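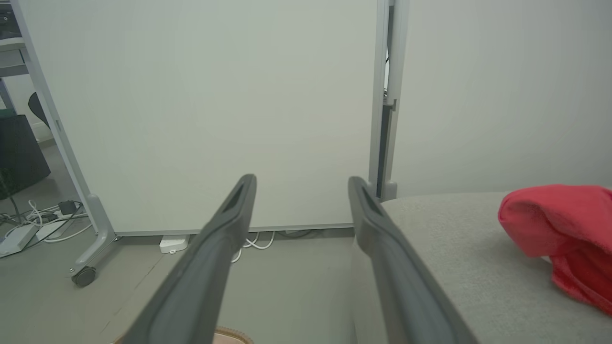 Mabli said the partition should go back against the window, where it was in May, and that she would help me push it if I did it before lunch. I told her the window side was too bright for the screen on the desk. She said then turn the desk. We left it there, both the argument and the partition.

So it's still by the off-white wall, with the little white box on the floor at the foot of it and the white cables coming out underneath. I have been meaning to deal with those cables for weeks. Today I got as far as buying ties, a bag of 200 from Fulalley, which is far more than one room needs, but the small bags were sold out. I put the bag on the desk and then had a phone call, and that was the end of it until after two.

The call was Wálter. He wants the room for his reading group in the evenings and asked how many chairs would fit. I said it depends on the partition. If it stays put we get two rows and a walkway. If it goes to the window we get three rows but the people at the back look straight at the sink. He said his people wouldn't mind the sink. He is sending over the measurements of the folding chairs they have at Maddocks. I wrote down 36 inches for the walkway and want to keep to that whatever else happens.

After the call I swept. The floor shows everything, being so light, and I went over the part by the door twice. I brushed down the gray seat too. The red thing is on the end of it again. I asked Mabli and it isn't hers. If it's still there tomorrow I'll hang it on the hook by the door with the umbrella.

The corner past the partition is the real job. Everything without a place goes there and I have done it as much as anyone. I gave myself an hour and used most of it deciding where to start, then took two boxes of paper out to the recycling and stopped. Found the receipt for the new blinds in one of them, 835 paid to Jarkent, so that at least can go in the folder. I had already told Mabli it was lost.

No cables tied in the end. I want the partition settled first - no sense tying everything down and then rolling it across the room. It's on casters, so the moving is the easy part.

Mabli asked again at five about the window. I said I'd try the desk the other way around in the morning and see if the screen is readable. She has gone home pleased. Need to buy trash bags and call Wálter back about the chairs.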